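Re: [floor-automation] So what changed for the bench people?
From: Teresa Mac Mathúna
Date: July 26, 2019

Wiroj Meesuk wrote:
> We get the arms at Akon in March and my assemblers are nervous.
> Did anyone at Drikier lose hours over it? And who moves the
> arms, your people or the integrator?

Hi Wiroj,

No lost hours, and our own people run them! We have 8 on the wire benches, same as before. What changed is the day itself. Sorting leads used to eat nearly 30 minutes of every hour, and now two of the assemblers spend that time teaching the grippers and fixing bad grabs. They're really good at it, better than me (I still come in from the wrong side every time).

The grumbling was about the rotation. At first only 2 people got trained and everyone else felt stuck on the old job. We switched to 4-week turns and it calmed down a lot. Start with that if you can. Also ask for the pay grade in writing before March, ours came late and it hurt.

Chornovol did the wiring and Eketti did the training days, both fine. Bring your loudest skeptic along to the training, mine now wants a third arm!

Pictures from our place:
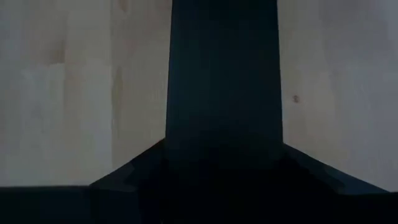
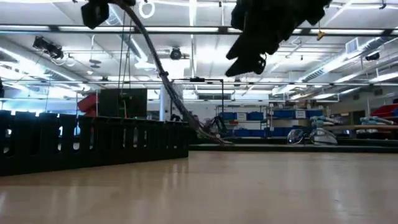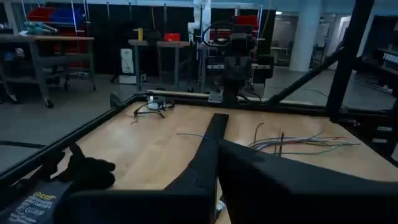
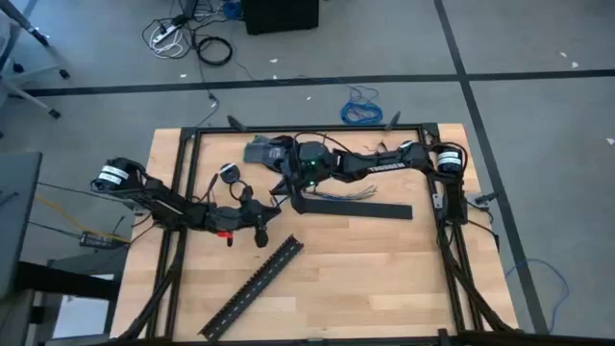

Last one: the two arms facing each other across the table.

Teresa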